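2021-09-13
By Olga Barreto

I've been meaning to write about tablecloths and small bowls for a while, and after the number of emails I got following the shelf-liner item (hello, Zihan Su, yours was the longest!) I figured now is the time. I'm a white cloth person. I know all the arguments against it and I've heard most of them at my own table, usually from someone holding a glass of something red, but I put a white cloth down and the room feels bigger and everything I set on it looks like I chose it on purpose.

My own big one came from the Lauritsen closing sale in February and it hangs well past the edge on every side, which I love. It has never once been properly ironed. I pull it flat with my hands, give the corners a tug, walk around to the other side and tug there too, and then I leave it alone. 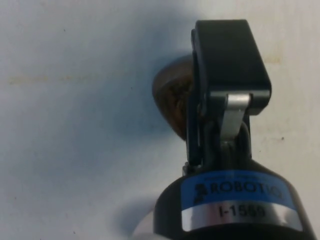 Now, stains. Ljubica Kelmendi at the Veduvthorpe exchange table swears by soaking overnight in cold water with a spoonful of plain dish soap, and I do that too, but I've stopped chasing every last mark. Fresh ones, yes, right away, blot and don't rub. The old pale ones that have been through the wash a few times are part of the cloth as far as I'm concerned. I used to shift the fruit bowl around to cover them up and then at the end of the meal somebody would move the fruit bowl, so that was a waste of effort. Crumbs and specks get shaken off out the back door, and if the birds want them they can have them.

The other half of all this is the bowls. I have way too many small ones – white, mostly, plus a few brown ones I picked up later because I thought the white needed company. Small and deep is what I reach for. A flat little dish is pretty, but try getting the last olive out of it with a fork. With a deep bowl you can put out salt, nuts, a dip, cut lemons, whatever's around, and it doesn't slide over the rim when someone passes it.
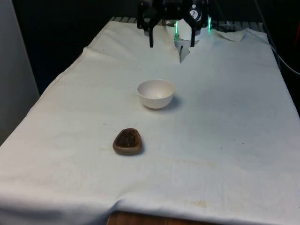

A small white bowl on the white cloth, marks and creases included.

Man-sik Ok wrote in to ask if white on white isn't a bit much, a bit like eating in a dentist's office. I don't think so! The shadow of the bowl does a lot of the work, especially in the evening with the lamp on, and a matte finish keeps it from looking cold. If it still bothers you, put one dark thing down and see how you feel. A brown dish, a wooden spoon, a fig. I wouldn't do more than that until you've sat with it through a whole supper.
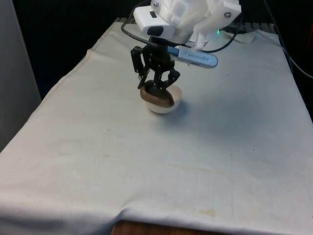 Clearing up is where small bowls really pay you back, because they stack, and I'm a big believer in stacking right there on the table and making one trip to the kitchen. Same with same is the tidy way, but my brown and white ones get mixed up constantly and I've quit minding. I like how a glossy brown piece looks sitting on top of a white one anyway, with that darker edge running along its rim. Two high is plenty for me if there's a cloth underneath, as soft fabric lets a tall stack lean. In the cupboard I go higher, with a folded paper napkin between the ones I care about. Wanting Lü uses coffee filters for this, and they're cheaper, so I may switch.

If you're looking for bowls, the thrift shelf at Sornitz had a good crowd of plain ones when I stopped in, and bring your own newspaper for wrapping because they run out. I also still want to hear from anyone who has gotten candle wax out of heavy cotton without leaving a ring. I've tried the freezer and I've tried brown paper and a warm iron, and I've still got the ring.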